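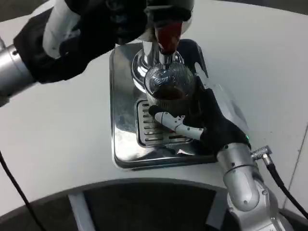 1/ Hands vs grippers, the coffee test

Right, back on the coffee bench. Two arms, two hands, one ribbed glass. Comparing the Strand hands with the old Undberg two-jaw grippers, same arms, same controller. 2025-03-11, notes as I go, sorry for typos

2/ Left hand is up at the machine head, right hand has the glass. Hardest bit of the whole job imo. Clear glass, chrome column, polished steel tray, white table. Depth camera hates every single one of them

3/ Undberg jaws first. Fine on a mug. On the ribbed glass they either sit between ribs and hold like a rock or land on top of a rib and the glass slowly turns. No way to tell which until you lift. Dropped 2 out of 29. Both on the lift, none on the put down

4/ Strand hands, with the black fabric gloves on. No drops in 29. Slower though, closing takes ages becuase we ramp the fingers in one at a time. Gaurav Khurana thinks we can close the lot together, I think we'd shove the glass across the grate. Will try it on a paper cup

5/ Gloves. Grip on glass is much better with. But they ruck up at the knuckles after a while and then the finger angles read wrong. One finger on the right hand is running bare, white links showing, lying across the front of the glass near the bottom. Want to see what the bare plastic does against the ribs

6/ So far: bare finger slips a bit, but its readings are the only ones I trust. Annoying

7/ Camera. Swapped the Hetby for the Nornutetti one in November and I'm still not sure. Nornutetti copes better with glare off the chrome. Hetby found the rim of the glass more often. Rim is what we need. Might go back

8/ Also the left hand hides half the machine head from the camera when it reaches up there. Tried coming in from further left, arm runs out of room at the elbow. Tried 9 start poses, kept the first one lol

9/ Someone asked about cables. Yes they're a pain. The right wrist one hangs off the side and tugs when the hand rolls past level. Have put a softer limit in the controller so it dosen't go there. Gaurav Semwal wants it routed down the arm, he's welcome to do it

10/ Controller: same one for both setups, only the hand driver changes. 19 lines of config different. Quite pleased with that

11/ Next: fuller glass, slow carry to the edge of the table, then same again with the Undbergs and a rubber pad on each jaw. If pads fix the turning then the hands have a much harder case to make, they cost a lot more to mend

12/ Will post the lift numbers once I've cleaned the tray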